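Nidix 计算机部件术语语料库 数据说明

版本说明：九月版
维护单位：Lirstead 技术语言资源中心
负责人：Borghild Nyberg（语料建设），Urmila Chauhan（术语审定）

一、概述

Nidix 是一部面向计算机硬件领域的中文术语语料库，收录台式计算机装配、维护及回收环节中使用的部件名称、动作用语和状态用语。全库共 4000 条术语记录，每条记录包含规范词形、异名、释义、例句和来源代码。语料库供术语研究、技术写作、翻译质量评估及中文信息处理教学使用。

硬件领域的中文用语长期存在一物多名的情况。以中央处理器顶部的金属盖为例，“顶盖”“散热盖”“金属盖”“均热盖”均见于实际文本，部分译文还将其与“散热片”混用。“内存”“内存条”“内存模块”三者在口语中可以互换，在采购文件和维修记录中则各有所指。本语料库对此类用语逐条登记，并注明推荐词形及适用语境。

二、收录范围

语料取自下列四类文本：

（一）装配与维修手册的中文原文；
（二）由外文译入的技术说明，附译文审校稿；
（三）职业培训讲义及课后练习；
（四）Ranwood 培训部提供的维修工单，已去除客户信息。

营销文案、论坛帖文和自动生成的译文不在收录之列。服务器机柜、网络布线和外部设备的专用术语仅在与台式机部件重名时登记，此类记录共 308 条，在“领域”字段中标注为“交叉”。

三、记录结构

每条记录采用制表符分隔，字段依次为：

term_id　术语编号，一经分配不再变更
head　规范词形，简体
variants　异名，以分号分隔，可为空
domain　领域，取值为“处理器”“内存”“主板”“机箱”“通用”“交叉”
definition　释义，不超过 100 个汉字
example　例句，至少一条
source　来源代码
status　审定状态，取值为“已审”“待审”“存疑”

异名字段只登记有文本依据的词形。审定人员认为某一异名容易引起误解时，在其后加星号，并在释义末尾说明区别。繁体词形另存于附表，不与简体词形混排。

四、插图

“处理器”与“内存”两个领域的部分条目附有插图。插图不参与术语标注，亦不计入记录总数。
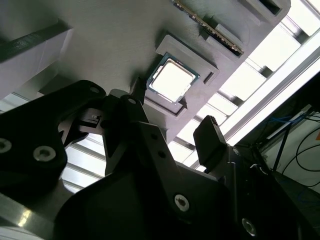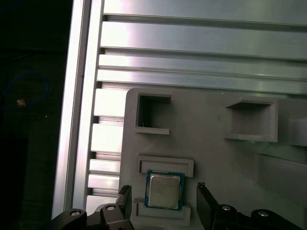
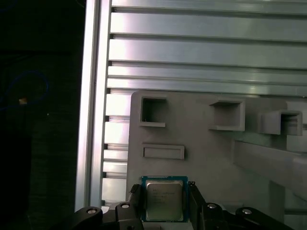
插图一至三：带金属顶盖的处理器。

插图中的印刷字样不作为例句来源。引用插图时应同时给出对应条目的术语编号。

五、标注与审定流程

标注工作分三轮进行。第一轮由两名标注员各自独立抽取候选术语，抽取时不得查阅对方结果。第二轮合并候选词表，统一词形，并为每个词形检索例句。第三轮由术语审定组逐条审阅释义，给出审定状态。

两名标注员对术语边界意见不一时，按下列原则处理：

修饰成分可以省略而所指不变的，取短形式，长形式列为异名。
修饰成分区分不同部件的，取长形式。例如“处理器插座”与“电源插座”均单独立条，“插座”不单独立条。
动宾结构仅在具有固定用法时收录，如“上盖”“走线”“清硅脂”。

审定组从已审记录中抽取 400 条进行复核，复核结果随语料一并发布，见 review 目录。复核中发现的释义重复和来源代码错误已在本版中更正。存疑记录予以保留，使用者可按 status 字段自行筛除。

六、已知局限

维修工单的用语受地区影响明显，本版工单均出自同一机构，个别俗称未必通行于其他地区。译入文本中英语来源占多数，日语来源仅限于 Yoshida 培训教材的授权章节，以日语汉字词为依据的异名可能收录不全。

释义按一般读者的理解水平撰写，不能代替厂商技术规格。涉及电气参数、机械公差和安全操作的内容，应以相应产品的正式文件为准。

七、使用条件

本语料库可用于非商业性研究与教学。使用者应在成果中注明语料库名称及版本，不得将维修工单例句与外部数据比对以推断工单来源。拟将语料用于商业词典或翻译产品的单位，应事先向维护单位提出书面申请，并说明拟使用的字段和发布方式。

八、更正与反馈

发现词形、释义或例句有误的，请提交更正表，写明术语编号、原文、建议修改内容及文本依据。缺少文本依据的建议不予受理。更正表由 Urmila Chauhan 统一登记，经审定组讨论后列入下一版变更记录。对文件格式和字符编码的意见，请寄交语料建设组。

九、文件清单

terms.tsv　术语主表
variants_trad.tsv　繁体词形附表
sources.tsv　来源代码对照表
figures/　条目插图
review/　复核结果
CHANGES　变更记录
LICENSE　使用条件全文

所有文本文件均采用 UTF-8 编码，换行符为 LF。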